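Dondell Clothing Exchange: Frequently Asked Questions

What can I bring?
Clean clothes for adults and teens, including jeans, skirts, shirts and light jackets. We don't take underwear, swimwear or shoes.

How many pieces can I drop off at once?
Up to 15. If you have more, write to Tiina Saarinen and she will set a time for you.

Do I need to iron everything?
No. Wash it, dry it fully and fold it. Empty the pockets and close any zippers and buttons.

How should I fold jeans?
Lay one leg over the other, fold the seat point in, then fold from the hem up toward the waistband until you have a compact rectangle. Jeans folded this way stack without sliding.

What about denim skirts?
Start with the skirt flat, front side up. If it buttons down the front, do up every button and smooth the pockets before you fold. Bring one side in to the middle, then the other, and fold the hem up to the waistband. Short skirts only need one fold upward.

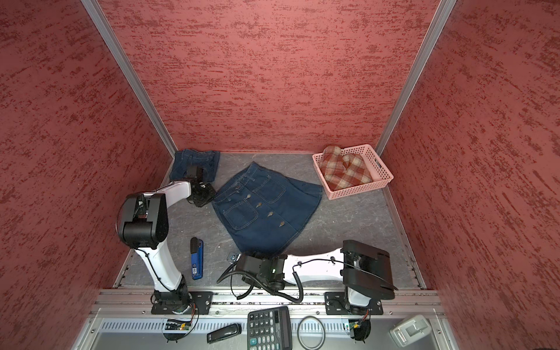
Stiff denim can be left flat overnight before folding. Shirts and other soft pieces go in a basket, separate from the denim, so they don't get pressed out of shape.

Can I staple a size tag to my clothes?
Please don't. Staples leave holes and snag. Use the paper tags with string from the front desk.

Where do I drop off?
Room 162, Eltbridge Hall. Large bags go to Obed Ofori in room 301.

Last updated 11/11/2021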